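Wycliffe Mrema talks fast when the subject is seeds, and I could hardly keep up with my pen! He runs the seed swap in Trinberg, which began as a shoebox on a shelf and now holds 284 kinds of beans, squash and greens.

"I only wanted my grandmother's cowpeas to stay alive," he told me. "Then people kept handing me envelopes."

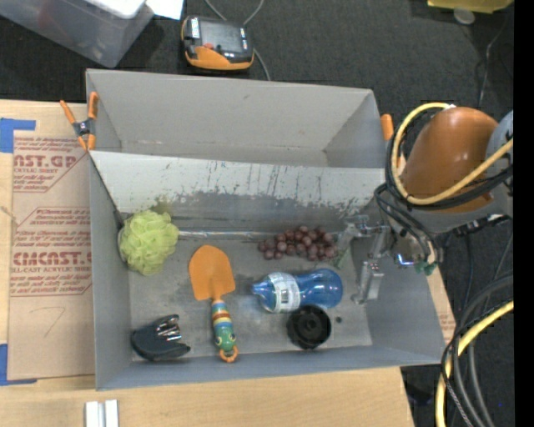 TRINBERG, June - The children's beds are his favorite part of the week. Each child gets 12 beans, a trowel and one row - and the rows are never straight. "Who cares? The beans climb anyway," he says, laughing.

His best tip for beginners is to save from the strongest plant, even when it's the one you most want to eat. "That one hurts," he admits. He'd love to see a swap in Brunton next, and he's already set aside 15 jars for it.

12 comments | Share

Get our newsletter by email. Unsubscribe any time.

Contact us | Back to top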